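Stetville Community Residence – Household Services
The March notes on care of shared household items follow in this thread. They apply to both floors of the residence and replace the notes posted at the laundry room door.

Residents asked at the last house meeting for clearer guidance on shower footwear, cleaning brushes and table covers. Rokeya Matubbar and Rory Farquharson have prepared the guidance below, and it has been approved by the residence office.

Footwear first. Slides and sandals worn in the shared showers should be cleaned once every 2 weeks. Residents may do this at the utility sink on the ground floor or at the work table in the activity room. The kitchen sinks are not to be used for footwear at any time.

Before cleaning, knock loose grit from the sole outdoors. Grit left on the sole scratches the sink and collects in the drain, and the drain on the ground floor has been cleared twice this winter.

Brush the footbed dry, following the direction of the grooves. A ridged footbed holds dust along the full length of each line, and brushing across the lines tends to push it deeper. The raised rim at the edge of the footbed needs a second pass.

The strap should be brushed on the upper face and then on the inner face, where soap residue builds up. Any slot or opening in the strap may be cleaned with a cotton swab. 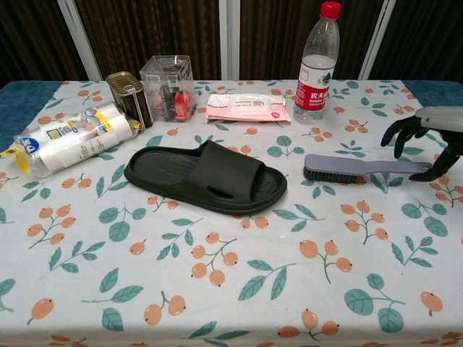 Long-handled brushes are preferred for this work. They keep the hand clear of the sole and allow an even stroke from heel to toe. Residents who have difficulty gripping a flat handle may ask Shanthi Gamage for one of the padded sleeves kept at the front desk.

After dry brushing, wash with warm water and a small amount of dish soap. Bleach is not permitted. Rinse under the tap for 15 seconds and stand the footwear on its side on the rack. Please do not place it on the radiator – two pairs were warped in this way last year.

Brushes are to be rinsed, shaken out and hung with the bristles down. A brush used on footwear must not be returned to the kitchen or used on dishes. Brushes with flattened or missing bristles should be handed in at the front desk for replacement.

Table covers. The printed cloths in the activity room belong to the residence and are shared by several groups. They may remain on the table during dry brushing. They must be removed before any wet cleaning begins.

Shake the cloth outdoors at the end of the session and check it for marks. Marked cloths go in the bin labeled Linen in the laundry room. Hnat Mykhailiuk collects from this bin each morning at 8:30 and returns clean cloths to the hall closet by evening.

Where a cloth does not reach the sides of the tabletop, wipe the uncovered strips with a damp sponge. The padded surface should not be soaked, and scouring powder should not be used on it.

Paper rolls and drinking water are welcome on the table during a session. Bottles should be kept closed and set toward the back. Please take your own bottle with you when you leave. Bottles left overnight will be emptied and recycled.

New supplies. Replacement brushes and drying racks have been ordered through Tillman and will be held at the front desk on arrival. Each floor will receive 2 racks. Residents do not need to purchase their own.

Questions about this guidance may be addressed to Rafsan Seneviratne in the residence office, extension 3158, between 9 a.m. and noon. Written suggestions may be left in the box beside the mail shelves.

A printed copy of this thread is available in large type on request.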